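Sorting small bar stock and offcuts: tips from our workshop

Page 4 of the workshop notes, last changed in October

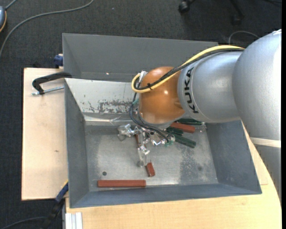
1. Choose an open bin with low walls

For short bars and blocks I like an open metal bin more than a drawer. In a drawer the pieces slide to the back every time you pull it, and you must feel for them with your fingers. In an open bin you look from above and you see what you have. Gray metal is good, because red or green pieces show well against it. My first bin was dark brown and I lost many brown pieces in it, although they were lying in front of me.

2. Decide what the colors mean, and write it down

Red and green bars mixed together are no problem if everybody knows the meaning. In our shop red is for pieces that still need a cut, green is for pieces that are already the right length. We wrote this on a card and taped the card inside the cupboard door. Before the card, we had three different opinions.

If you paint the ends yourself, paint one end only. Then you can measure from the clean end.

3. Limit the length

The bin here is 400 mm long inside. I put nothing longer than 372 mm in it, so that the bars can lie flat and also turn a little when I reach for them. Longer bars go on the wall rack. Bars that stand on one end against the wall of the bin will fall in the moment you take something else, usually on your thumb.

Very short pieces, under 61 mm, I keep in a coffee can. They hide below the long ones and you find them only when you empty the bin.

4. Do not fill it to the top

One layer is best, two layers is still fine. When there are three layers you start to dig, and digging scratches the paint. If you have more material, take a second bin. We have two from Lavach, bought used, and they stack well when they are empty – when they are full, please do not try it.

5. Line the bottom, or not

A thin rubber mat makes less noise and protects the edges. But small chips collect under it, and you have to lift it every few weeks. I used a Trulix mat for one winter and then took it out again. Now I only wipe the bare metal with a dry cloth. For soft wood or for anything polished I would put the mat back.

6. Take out the crossed pieces first

When the bars lie in all directions, begin with the one on top, also if it is not the one you want. Put it to the side, then take the next. Pulling a bar from under the others moves all of them and you lose more time than you win. A bar that lies flat along the wall is difficult to grip with thick gloves. Push it with one finger at the end until the other end turns away from the wall, then lift.

7. Emptying day

Once a month I turn the bin over on an old blanket. Some 200 pieces come out of the two bins together, and maybe a quarter of them I will never use. These go to the box for glue clamps and wedges. The rest is sorted by length and goes back in, the longest first.

Check also the corners of the bin for sharp places. A flat file and five minutes is enough.

Next page: labels that stay on oily metal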